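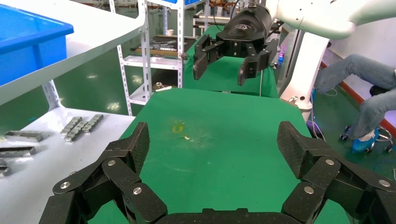
*Green-topped tables at the Istadow workshop, with metal parts on the shelf to the left. February.*

I went to the Istadow open day expecting to be sold something, and I was, a little. The flyer promised "a workshop where everything has its place." Having rented benches at Demdale and later at Fadmont, I've heard that before.

Haris Minhas took our group through. His line is that green tops show up dirt and small parts better than gray ones. Maybe. The one I leaned over had a yellowish stain near the middle, a speck of something beside it and some scuffing, so dirt does show up. Whether anyone wipes it off is a different question, and when I asked how often the covers get changed he said "as needed."

The shelving I liked more. White metal, slotted angle uprights, the kind you can move up or down with a wrench. A blue plastic bin up top, and lower down some gray bars and a couple of segmented pieces made of linked blocks, just lying there. No label that I could find on any of it. Khurram Minhas told me each part is logged in a book under a shelf number, and he gave 822 and 1101 when I pushed him. I asked to see the book — it was in the office, and the office was locked.

Bench rental is $20 an hour, with a minimum of 5 hours a month. Hayat, who came with me, thinks that's fair. I think it's fair if the storage is included, and I got two different answers on that.

Doors closed at 4 p.m. Parking is behind the building, badly signed. I'd go back on an ordinary working day before paying for anything.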